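Notebook, textile bench, April
Linen shrinkage, second wash series

Picked up where the March pages stop. The Nollus cloth is still the problem. Kulsoom's first set shrank more in the warp than the mill sheet allows, and the two operators' readings did not agree well enough to say by how much.

Changes for this series:

Swatches now cut 50 mm in from the selvage. The earlier ones ran right up to it and the edge is visibly tighter than the body of the cloth. Gauge marks in laundry pen, not thread. The thread marks pulled when the swatches were pressed and left a small pucker exactly where the rule goes.

Wash at 32 degrees, full cycle, no softener. Line dry, then condition on the rack overnight before reading. Hạnh wants a tumble-dry arm as well. Agreed in principle, but it needs its own controls and we are short of cloth from the same bolt. Rajeshwari has written to Vasinthorpe to ask whether they kept any back.

Spin speed: the machine offers 2,000 rpm and someone had left it there. Set down to the lowest setting and taped over the dial. Any swatch washed before the tape went on is marked S in the log and should be left out of the averages. 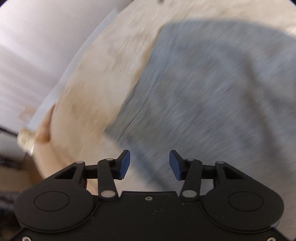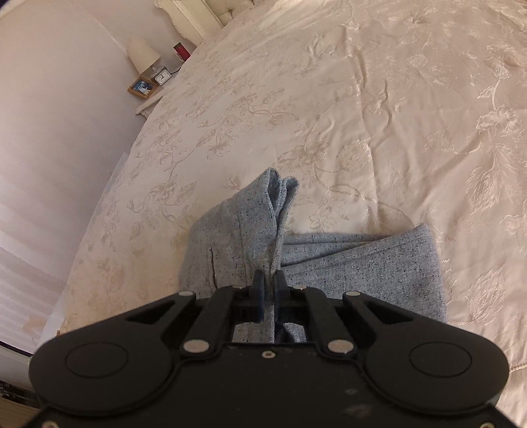
Reading procedure, as agreed with Chelsea: lay the swatch flat on the glass, smooth from the center outward with the side of the hand, wait a minute, read three times in each direction. No pressing before the first reading. If the gauge marks have spread, read to the inner edge of the mark on both sides and note it.

First 6 swatches read this morning. Weft is inside tolerance on all of them. Warp is better than the March set but still over on two, both from the outer end of the bolt. Could be tension from winding, in which case it should relax out by the second wash and the third should show nothing. Could also be my cutting, as the grain on those two was not straight when I checked against the square afterward.

Vasanthi asked whether the rule itself had been checked – it had not. Compared it with the steel one from Briltville and they agree over the full length, so the March disagreement was down to handling.

To do:
Recut the two off-grain swatches
Second wash, same load weight, use the old towels as ballast
Ask Kulsoom which side she read from in March
New laundry pen, the current one bleeds on the finer cloth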